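活页夹装太满，纸边扇开、翻页卡住，有必要换更大的吗？

南窗旧纸 发表于 2024年7月9日

手里有一份英文资料，体育经济方面的，单面打印，打了孔装在黑色活页夹里。六月份装进去的时候还能合上，后来陆续往里加，现在合是能合，但封面翘着，上沿的纸一张一张错开，像没洗好的牌。翻到中间那一段，纸会在环上卡一下，用力就撕孔。

网上搜了一圈，答案基本都是“换大号夹子”，下面跟着一个购买链接。我对这个说法有点怀疑。同事的夹子比我的大一号，纸照样歪，而且搬起来更费劲。还有人推荐Clirier的加固孔贴，说贴上就不撕了，一包54枚，每页按孔数贴下来，我这一摞要买多少包？贴完以后纸边又厚出一层，岂不是更合不上。

想问的是：
纸边错开到底是夹子的问题，还是孔打得不准？
有没有不花钱的办法？
如果一定要换，应该看哪个数据？商品页上写的“可装多少张”我是不太信的。

补充一下，这份资料我还要经常翻，要在上面写批注，所以别劝我扫描成电子版。

Cecilia Annan

先别买东西。把环打开，把纸全部取出来，在桌上竖着墩齐，看孔。从侧面对着光看，孔应该是一条直通的洞。如果洞歪歪扭扭，那就是打孔的问题，换多大的夹子都没用。

我自己的经验是，分几次打的孔最容易出事。第一批定位尺推到A4的位置，第二批换了台打孔机，或者一次塞太厚，最下面几张会往外滑。差一点点，单看哪一张都正常，几十张叠起来就成了扇子。很多打孔机标的张数也偏乐观，我那台Dratitz写着一次能打33张，我从来没敢超过一半，超过以后最底下那层必歪。 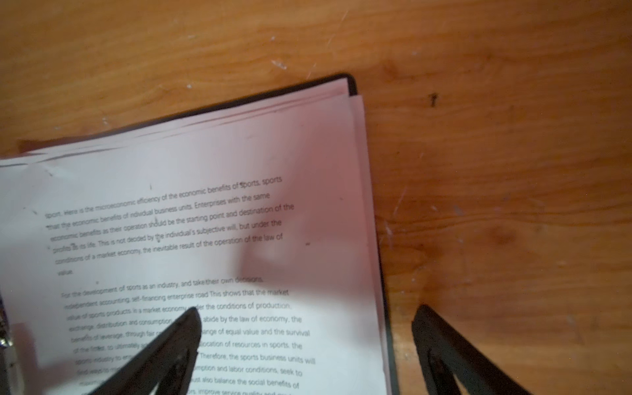

另外一个经常被忽略的地方是环的形状。圆环的夹子合上以后，纸沿着弧线分布，上面的和下面的本来就不在一条直线上，装得越满错得越明显。D形环有一侧是直的，纸能靠着直边码齐，同样的厚度看起来规矩得多。所以你同事换大一号还是歪，我一点不奇怪，多半还是圆环。

至于不花钱的办法，我会这么试：

拆成2本。按章节分，常翻的放一本，参考文献和附录放另一本。家里总有闲着的旧夹子。

孔歪得厉害的那几张，重新打印。别在旧孔旁边再打一排，那样一翻就豁。

合环之前先把纸往书脊方向推到底，再合。很多人是拎着封面直接一扣，纸夹在环口上，卡纸就是这么来的。顺便用指甲摸一下环的接口，两边要是对不齐、有台阶，那这个夹子确实该退休了，垫什么都救不回来。

孔贴我不反对，但只贴最前面和最后面几张，那几张受力最大。整本都贴属于给商家捐款。

河沿路打印店老顾客

楼上说得太复杂了吧。双面打印，厚度直接减半，问题解决。

要是不想重打，就去买Zarei的那种大容量夹，我用了3年，没坏过。

南窗旧纸

回楼上：双面我考虑过，可是我习惯在背面写批注，双面了就没地方写。“用了3年没坏”我也信，可您没说里面装了多少，装一半的夹子用十年也不会坏。

回Cecilia Annan：照您说的把纸取出来看了，孔果然不是一条直线，后加的那一批整体偏了一点。D形环的事我还保留意见，等我借一个来装装看再说。再问一句，买D形环的时候，尺寸是看背宽还是看环的内径？我看Orketti那款两个数字都标了，差得还挺多。

Cecilia Annan

看内径，也就是环里面能放纸的高度。背宽是封面外侧的宽度，写得大好看而已，跟装多少没有直接关系。

自己算也很简单：把你那摞纸墩齐，压紧，用尺子量厚度，内径留出一些余量。写过批注、翻旧了的纸会比新纸蓬，别按新纸的厚度算。商品页上的张数多半是拿没翻过的新纸算出来的，这个你不信是对的。

借来的夹子试装时，先只装孔最齐的那一批。一上来就全装进去，歪了你又分不清是谁的责任。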